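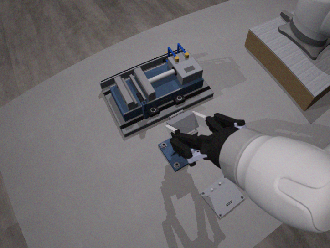
A Vise, a Bracket and a Lot of Patience

The invitation from Zervas promised a robot that could "handle a workshop." What visitors to the Parngate open day got on Sunday was a folding chair, a large screen and a simulation of a white arm holding an angled gray bracket near a blue machine vise.

I have nothing against simulation. It is cheap, and a dropped part costs you nothing. But the floor of a real shop has oil on it, and the vise in mine has a handle that sticks. The one on screen has two clean jaws and a shadow with no dust in it.

The black multi-fingered hand is the selling point. Zervas calls its control software Jelier, and says it has been through 3,000 practice runs on jobs like this one. How many went well? The presenter offered to get back to me. I am still waiting.

A second robot base stood on a pedestal at the back of the virtual table. I asked what it was for and heard the word "roadmap" twice.

Vevow, which plans to try the system in its parts shop in November, sent a couple of people along. They wanted to know about cycle time – a fair question, and the answer was about 120 seconds per bracket. I know apprentices who would be sent home for that.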